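Player tracking in our league: your questions

Do the Drunmont sensor vests make players better?
We haven't seen proof of it. The vests record distance, top speed and hard stops. A coach still has to do something with those numbers, and last season most of ours didn't open the reports.

How accurate are they?
Ultard, the supplier, quotes a very small error for sprint speed. We asked how that was tested and got a brochure. Until someone shows us the method, treat the speeds as a rough guide and don't compare two players who are close.

Can the system predict injuries?
The sales page says it can. Ita Flanagan, who runs our medical side, went through the study behind that claim and found 47 players, all from one club, followed for 8 weeks. She wouldn't bench anyone on it, and neither would we.
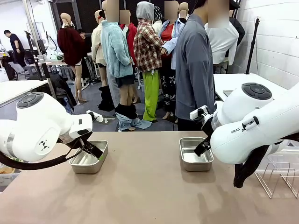 Will referees use automated calls?
Not this season. The Zirnance line system was tried in three preseason games at Marciniak Arena. It was quick, but two coaches disputed calls and there was no replay they could look at. We want to see that fixed before it decides a game.

What does it cost my team?
The vest package is $2000 a season. Ask what happens to the price in year two, as the contract we were shown left that blank.

Who owns the data?
The contract says the team does. It also lets the supplier keep "derived insights" for as long as it likes. We've asked what that covers and are waiting for a reply.

Can a player refuse to wear a vest?
Yes. It can't affect selection or playing time.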